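August
Ama Kyei

Chapter 2
Plastered Surfaces: Inspection and Assessment

Before a plastered wall or ceiling is patched, sealed or painted, its condition has to be established and written down. The inspection decides the preparation, and the preparation takes up most of the labor on any interior job. This chapter covers the examination of finished plaster in occupied rooms. New plaster, still in its curing period, is treated in Chapter 3.

The terms used here follow the Kemton schedule. The "ground" is the wall or ceiling behind the plaster. The "float coat" is the thick leveling layer, and the "finish coat" is the thin layer the occupant sees. A defect is described first by the coat in which it starts and then by its shape: line, patch, hollow or stain. A line defect confined to the finish coat is recorded as F-line, and one that passes through to the float coat as T-line. The two can look the same from the floor.

Light controls what an inspector is able to find. Under flat light from a central fixture, shallow unevenness disappears. Under a lamp held close to the surface and aimed along it, the same unevenness throws small shadows. Strong glare hides texture in the brightest area, so each area is viewed from at least 2 positions before it is passed.

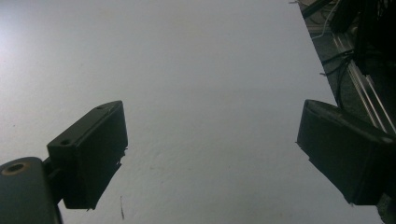 How is a fine crack told apart from a hair or a strand of debris stuck to the surface? Brush the mark lightly with a dry, soft brush and look again under side light; loose debris moves or comes away, while a crack stays in place and its edges can be felt with a fingernail.

Marks that survive brushing are traced in pencil at both ends and dated. The room is visited again after one full heating season. A line that has grown past its pencil marks is classed as active and is not filled until the cause is known. A line that has not grown is classed as dormant and may be raked out and filled with finish plaster.

Sounding follows the visual check. The inspector taps the surface with the knuckles or the handle of a screwdriver, working in rows from left to right. Firm plaster gives a short, dull note. Plaster that has parted from the ground gives a hollow one, and the limits of the hollow area are drawn on the room sheet.

The worked records in this chapter come from the Trumthorpe survey, which covered 459 rooms in terraced housing. The blank room sheet, Form 1653, is printed at the end of the chapter. Section 2.1 begins with the tools, including the Vik side lamp and the soft brush used in the test for surface debris.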